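Chapter 5
Keeping a Shared World Running

Most video games are finished when they ship. A shared online world is a different kind of product. It has to be staffed, hosted, repaired and paid for as long as people can log in, and the cost of doing so continues after the first rush of sales is over.

This chapter follows one such world, Brestivum, from launch to its fifth year. The game was made by Nodberg, a studio of 70 people, and opened in July with 2 server regions, Nassar and Irura. Each region held its own copy of the map, its own market and its own player guilds. A character made in one could not be moved to the other.
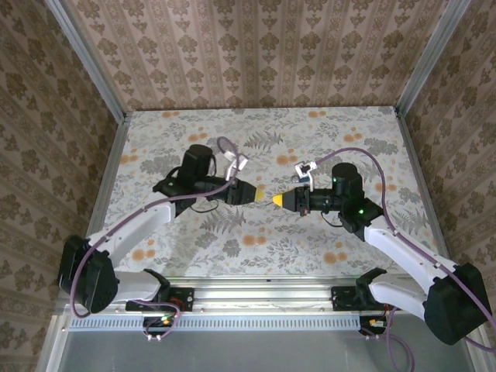 Figure 5.1 Two robot arms above a table with a fern and flower print.

The split caused trouble early. Nassar filled up in the evenings, and players waited in line to get in. Irura stayed quiet, and prices in its market swung widely — a single guild could buy up all the iron in an afternoon. Nodberg had to choose between merging the regions and giving players a reason to start over in the smaller one.

Section 5.1 explains how server capacity is planned and why a world is divided in the first place. Section 5.2 covers in-game markets, with price tables from both regions. Section 5.3 deals with the merge announced on 2021-10-17, including the problem of duplicate character names. There were 2047 of them, and each one had to be settled before the regions could be joined.

Terms in bold are defined in the glossary. Readers who have not yet covered client and server basics should go back to Chapter 2 before starting Section 5.1.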